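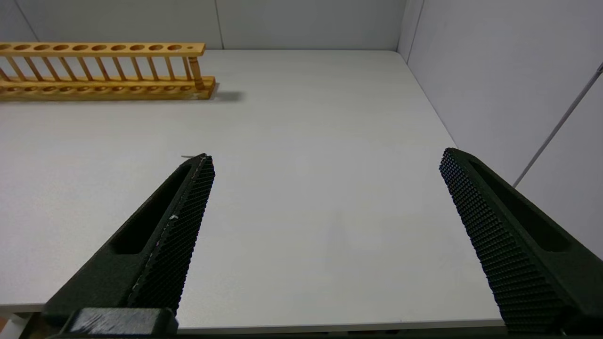 Der Arm sei der kleinste Posten auf der Liste, so kam es aus dem Labor in Florthorpe zurück, als der erste Entwurf für das Budget herumging; teuer werde alles, was man vorn anschraubt und was man danach immer wieder ersetzen muss. Die Bemerkung hat dazu geführt, dass wir den Entwurf noch einmal aufgemacht haben. Für alle, die in den nächsten Wochen Bedarf anmelden wollen, fassen wir den Stand vom 25. März 2021 zusammen.

Beschafft werden soll eine Station für das Umsetzen von Reagenzgläsern zwischen Ständern. Bisher geschieht das in Florthorpe von Hand, in der Probenannahme und noch einmal vor der Einlagerung. Es liegen zwei Angebote vor, eines von Fovex und eines von Pelkonen. Beide umfassen den Arm, die Steuerung, einen Parallelgreifer und eine Kamera am Handgelenk. Nicht enthalten sind in beiden Fällen die Greiferfinger für unsere Gläser, der Tisch mit Seitenwänden und die Einweisung des Personals.

Greiferfinger

Der Lieferumfang sieht glatte Standardfinger vor. Für Glas taugen sie nach unserer Erfahrung wenig. Wir planen deshalb mit gedruckten Fingern und Greifflächen mit feiner Noppenstruktur. Ein Satz gedruckter Finger kostet im eigenen Haus wenig Material, aber Zeit am Drucker, und diese Zeit muss jemand einplanen. Die Flächen nutzen sich ab und sammeln Staub und Fasern. Im Entwurf standen zwei Sätze für das ganze Jahr, jetzt sind es 9. Reinigungsmittel und Pinsel laufen über den normalen Laborbedarf und müssen nicht extra beantragt werden.

Ständer

Hier gab es die meisten Rückfragen. In Gebrauch sind Holzständer mit Lochreihe, daneben Ständer aus Kunststoff und einige aus Draht. Die Holzständer sollen bleiben. Man kann sie weiter verwenden, wenn sie auf dem Tisch einen festen Platz bekommen und die Abstände der Löcher einmal eingemessen werden. Drahtständer nehmen wir aus der Planung heraus, sie verbiegen sich zu leicht. Wer noch welche im Regal hat, kann sie für die Handarbeit behalten. Neue Ständer werden vorerst nicht gekauft.

Gläser

Für die Inbetriebnahme rechnen wir mit 200 leeren Gläsern, die nicht zurück in den Betrieb gehen. Weitere 100 kommen als Reserve in den Schrank. Das klingt nach viel, aber beim Einrichten der Greifkraft geht erfahrungsgemäß einiges zu Bruch, und eine Nachbestellung mitten in der Einrichtung hält alle auf. Gefüllte Gläser werden erst gegriffen, wenn die Abnahme unterschrieben ist.

Tisch und Umhausung

Vorgesehen sind eine matte, helle Tischplatte und weiße Platten als Rück- und Seitenwand. Beides bauen wir selbst. Fovex bietet eine fertige Zelle an, die deutlich mehr Platz braucht und durch die Tür zur Probenannahme nicht hindurchpasst. Bei Pelkonen gibt es nur ein Untergestell. Glänzende Oberflächen bitte nicht vorschlagen -- mit Spiegelungen hatte die Kamera beim Vorführtermin Schwierigkeiten. Zusätzliche Leuchten sind nicht eingeplant, das Deckenlicht im Raum ist gleichmäßig genug.

Software

Die Anbindung an die Probenverwaltung läuft über Zulline. Die Lizenz kostet 2.291 Euro im Jahr und ist im zweiten Jahr aus dem laufenden Haushalt zu tragen, also nicht mehr aus den Investitionsmitteln. Das war im ersten Entwurf falsch zugeordnet. Wir bitten die Kostenstellen, die Zeile in ihren Unterlagen zu korrigieren. Ob ein zweiter Arbeitsplatz eine eigene Lizenz braucht, ist bei Zulline angefragt, eine Antwort steht noch aus.

Einweisung und Wartung

Beide Anbieter verlangen für die Einweisung eine Pauschale. Bei Fovex gilt sie für eine feste Gruppe, bei Pelkonen dürfen Teilnehmer an einzelnen Terminen wechseln, was für den Schichtbetrieb besser passt. Einen Wartungsvertrag schließen wir im ersten Jahr nicht ab, die Gewährleistung deckt den Arm und die Steuerung. Schäden an den selbst gedruckten Fingern deckt sie nicht, und auch keine Schäden, die durch sie entstehen. Dafür ist ein kleiner Betrag unter Reparaturen eingestellt.

Wie es weitergeht

Die Entscheidung zwischen den beiden Angeboten fällt nach einem zweiten Vorführtermin, bei dem mit unseren eigenen Ständern und eigenen Gläsern gearbeitet wird. Die Aufstellung ist für Oktober geplant. Bedarfsmeldungen für weitere Fingerformen, etwa für dünnere Röhrchen oder für Gläser mit Schraubkappe, nehmen wir bis dahin noch auf; bitte Außendurchmesser, Länge und Art des Verschlusses angeben und möglichst ein Muster beilegen.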